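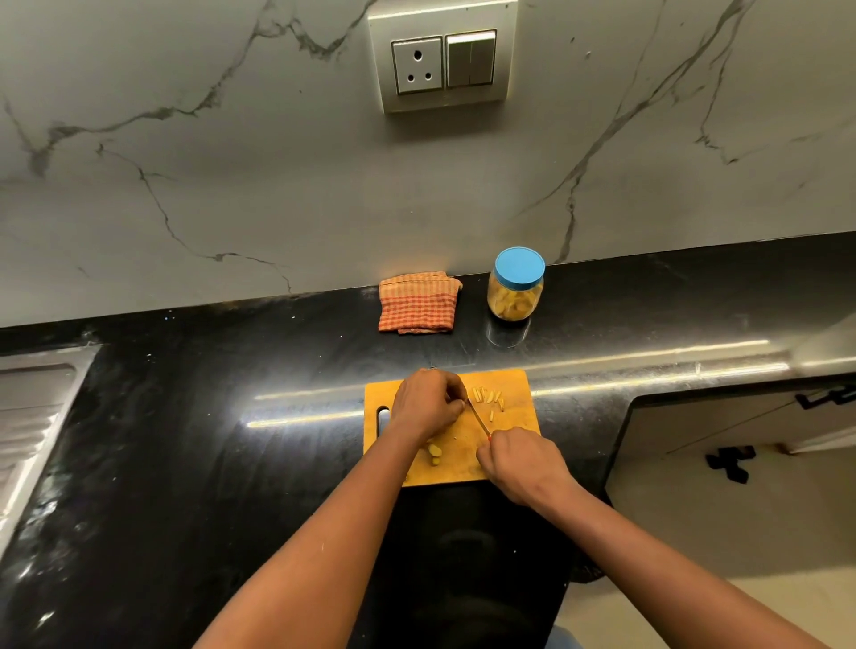 I've been cooking with the Lastine paring knife since January, and I like it so much that I've started bringing it along when I eat at other people's houses. My sister has opinions about this. But have you tried to mince a clove of garlic with whatever is rolling around in somebody's vacation rental drawer? I'll take the teasing.

First, what it is. The Lastine is a small, plain knife with a thin blade and a handle that fits a medium hand. It costs 30 dollars. I bought mine at Chareonsuk, the kitchen supply store out in Kudville that sells mostly to restaurants but will happily sell you one of anything if you go in the back door after lunch. Kulap Inthanon runs the knife counter there, and she let me try it on a potato next to three others before I picked. (She also tried to talk me into the longer one in the same line, which I'd skip. More on that below.)

What won me over is how thin the blade is. My old paring knife was a thick, wedge-shaped thing that split carrots more than it cut them. You'd push down, hear a crack, and half the carrot would shoot off toward the stove. The Lastine just goes through. Shallots are where I noticed it most! I can make the flat cuts, the ones toward the root end, without the layers sliding apart on me, and I had never been able to do that with any knife at any price. Strawberries, radishes, the little woody bits at the bottom of asparagus, all of it feels easy now.

It's also good in the air, by which I mean for work off the board. I peel apples in my hand the way my grandmother did, thumb against the fruit, and a lot of modern paring knives are too tall for that. This one is low enough that I can see where the edge is going. I made applesauce for a school bake sale in February and peeled a whole bag without a cramp.

Sharpness out of the package was very good. Not scary, but it slid through a ripe tomato with no sawing. After 4 months of daily use it had slipped a little, and I gave it a few passes on a fine stone and it came right back. The steel is on the soft side, so it will need this more often than a fancy knife would. I don't mind. Sharpening a short blade takes less time than the kettle takes to boil, and soft steel is forgiving if you're still learning your angles. If you hate sharpening and never plan to do it, you may end up less happy than I am.

Now the gripes. The plastic sheath it comes with is terrible. It's so loose that it fell off in my bag on the first trip, and I now use a folded piece of cardboard and a rubber band like a caveman. The heel of the blade has a sharp corner that caught my finger twice in the first week, until I rounded it off with sandpaper. And the package says dishwasher safe, which may be true, but I washed mine that way once by accident and the edge was noticeably duller, so I do it by hand.

I did borrow a friend's Fumumance for a couple of weeks to compare. It's a beautiful knife, and it costs 107 dollars. The finish is lovely, the heel is rounded already, and it held its edge the entire time I had it. For cutting up dinner, though, I kept reaching for the Lastine. The Fumumance is heavier in the handle and it made my wrist tired on long jobs. If someone gave me one I'd be thrilled, but I wouldn't save up for it.

As for the longer Lastine, the utility size: the blade flexes too much once it gets to that length. I tried it on a butternut squash at the store and it wandered off to the side halfway down. Stay with the small one and use your big chef's knife for the big stuff.

Who would I buy this for? A kid going off to a first apartment, for sure. Anybody who cooks a lot of stir-fries or soups and spends half the evening on small, fiddly prep. I've already given two as gifts and there's a spare in my drawer with the sticker still on it.

Chareonsuk had them in a bucket by the register last time I went, and Kulap told me they come in again at the start of the month if the bucket is empty. Ask her to show you the stones while you're there.

Like what you're reading? Enter your email to get new kitchen reviews twice a month. You can unsubscribe at any time.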